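Students in the robotics course at the Storkville technical college spend the first half of the term without touching a robot. Their work takes place in simulation, on a two-armed model in a furnished virtual room, and it is assessed there before any program is approved for the machine in the laboratory.

The course instructor, who met with the college newsletter at the close of an afternoon session in April, described the arrangement as a matter of both safety and access. "We have one physical robot and 32 students," the instructor said. "In simulation, every one of them can work at the same time, and a failed program costs us a restart."

The class is divided into 8 teams of four. Each team is assigned the same basic exercise, known in the department as Clurninel, in which the robot must take hold of a small object with one gripper while the second arm stays clear. The exercise appears simple on paper, according to the instructor, but it requires students to plan the motion of both arms together and to account for everything else in the room.

"They come in thinking about the hand," the instructor said. "By the third week they are thinking about the elbow, the shoulder and the furniture."

Teams keep a shared log of every trial. The log for the current term held 193 entries at the time of the interview, each with a short note on the settings used and the result. Students are required to record unsuccessful trials in the same detail as successful ones – a rule the instructor said was adopted after an earlier class submitted only its best runs and could not explain them.

The left arm is used for the grasp in the standard version of the exercise, with the right gripper open and raised.
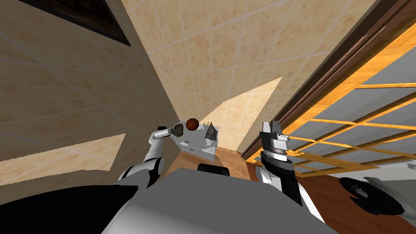

Gorex, as one team chose to call itself, reported that the hardest part of the work had been deciding when a grasp was good enough to count. Its members said they had rewritten the closing motion of the fingers several times and had argued at length over how long an object should be held before the trial was marked complete. They asked that future classes be given a written standard on the first day.

The instructor agreed that the request was reasonable and said a draft was being prepared. "A student should know what is being measured," the instructor said. "We left that open on purpose this year, and I believe we left it open too long."

Grading rests on the log, a written report and a demonstration before the full class. During the demonstration, each team runs its program with the object moved to a position the students have not seen in advance. Teams are allowed 2 attempts. Marks are given for the explanation of the result as well as for the grasp itself.

Asked whether simulation gives students a false sense of confidence, the instructor acknowledged the concern. Contact between fingers and small, uneven objects is difficult to model, and programs often need adjustment when they are moved to the laboratory. "I tell them to expect a bad first day with the real arm," the instructor said. "The simulator gets them to the point where they can understand why it was bad."

The second half of the term is held in the Intarasuk laboratory, where teams work with the physical robot in scheduled turns. Students must present an approved log before their first turn and must be accompanied by a member of the teaching staff whenever the arms are powered.

The course will be offered again next year under the same format. Enrollment will remain limited to 32, and students who have completed the introductory programming sequence will be given priority.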